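Zirnisik opens hand-teaching room for household robots in Eltville

Zirnisik has opened a room in Eltville where operators teach a walking robot household jobs by remote control, the company said on 7th May.

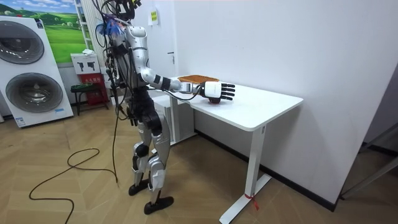
The first jobs on the list are small ones. An operator wears a headset and a pair of sensor gloves and works from the next room. When the operator reaches, the robot reaches. When the operator closes a finger, the matching finger on the robot closes. Each attempt is saved with the joint positions and video, and the saved attempts are later used to train software that is meant to do the same job without a person in control.

Kauko Hirvonen, who runs the teaching program, said the company had spent most of the winter on a task that sounds simple: reaching over a desk, lowering the hand onto a small object and picking it up.

"People want to hear about laundry," Hirvonen said. "We want to do laundry too. But the hand has to come down on a thing without knocking it away, and that is the part we kept getting wrong."

Operators had recorded 688 attempts at the pickup task by the end of April. Of those, 181 were kept for training. The rest were set aside for several reasons, including a late start, a hand that hit the desktop, a grasp that slipped, or a recording in which the video and the joint data did not line up.

Hirvonen said the share of usable attempts was low early on and had improved since December. He did not give a monthly breakdown.

Remote control and guiding by hand

The room is used for two kinds of teaching. In the first, called remote teaching by the staff, the operator never touches the robot. In the second, a trainer stands next to the robot, switches the arm to a soft mode and moves it through the job by holding the wrist and elbow.

Guiding by hand is faster for big arm movements, according to the company. A trainer can show a safe path over a desk edge in one pass. It works less well for the fingers, which are hard to move one at a time while the arm is also being held. For that reason the finger work is done with the gloves.

Some tasks use both. The trainer first guides the arm to a starting pose over the desk. The pose is stored, the trainer steps back behind a line on the floor, and the glove operator takes over for the last part of the reach and the grasp. The robot returns to the stored pose between attempts.

Zirnisik said it had tried having one person do both jobs and dropped the idea after a few days. Taking the headset off and on wore people out, and the gloves had to be set up again each time.

Sessions are limited to 60 minutes, followed by a break. Operators report tired shoulders before tired eyes, Hirvonen said, mostly from holding an arm out in front of them with nothing to rest it on. The company has added an armrest to one operator chair and is waiting to see whether it changes the recordings. An operator who leans on a rest tends to move from the wrist, and that can show up in how the robot moves.

Software from Hoshino

The training software comes from Hoshino, which has worked with Zirnisik on an earlier arm project. The recording program, named Prornaron, was written in Eltville and handles the gloves, the headset and the storage of attempts.

Prornaron also lets an operator mark an attempt as bad with a foot pedal. Before the pedal was added, operators called out to a colleague who typed a note, and notes sometimes ended up on the wrong recording. The pedal puts the mark at the exact moment it is pressed. Recordings with a mark are still kept, in a separate folder, and Hoshino's staff look through them for patterns.

One pattern has already led to a change. Operators wearing the headset tended to judge the height of the desktop as lower than it was, and the hand came down too hard. Prornaron now plays a soft tone that rises as the fingertips get close to the surface. Hirvonen said new operators like the tone and experienced ones usually turn it off.

A second change concerned delay. Movements reached the robot slightly late, and operators made up for it by slowing down near the object. The software learned the slow approach along with everything else. Engineers have since shortened the delay, and part of the early set was recorded again so that slow and normal approaches would not be mixed.

What the robot can do alone

The trained software is tested on the same desk used for teaching. The company would not give a success rate and said the test routine was still being changed. Hirvonen described the results as good when the object is near the place where it was put during teaching and poor when it is moved to the far side.

"If we only ever show it one spot, it learns one spot," he said. "So now we move things. Different spots, different directions, and sometimes the operator starts from an awkward position on purpose."

The plan is to add objects of other shapes and sizes next, followed by tasks that need the robot to take a step before it reaches. Stepping and reaching together have been tried under remote control. They have not yet been used for training, as small errors in where the feet land carry through to the hand.

Work with home appliances will come after that. The company listed opening a round appliance door, taking out a single item and closing the door again as separate tasks, each of which will be taught separately before they are joined. It gave no date for any of them.

Operators wanted

Zirnisik has 2 operator stations and wants to keep both in use through the day. It is looking for part-time operators in the Eltville area. No background in robotics is required. Applicants spend a first day on a practice program with a simulated arm and move to the robot once they can repeat a basic pickup at a steady pace.

Steady is more important than quick, the company said. In an early trial, the fastest operator produced fewer usable recordings than colleagues who took their time. Left-handed applicants are welcome, and the company is especially interested in them, as nearly all recordings so far use the robot's right hand.

New operators are also asked to watch a set of rejected recordings before their first session and say what went wrong in each. Hirvonen said the exercise had been added at the request of the operators themselves, who found the written guide too long.

Safety rules for the room have been posted for applicants. The robot is powered down before anyone plugs in or moves a cable, and a second person with a stop button must be present whenever it is standing. Only a trained person may use the soft arm mode. Visitors stay outside while a session is being recorded.

Part of the pickup set may be shared with outside researchers later in the year. Zirnisik said it was still deciding which recordings to include and whether to release the rejected ones with them. Operators' voices will be removed first.

Filed under: Robots & Automation | Workplace | Local Business

Comments (2) Shares (60)

Contact the newsroom | Corrections | Copyright, all rights reserved | Back to top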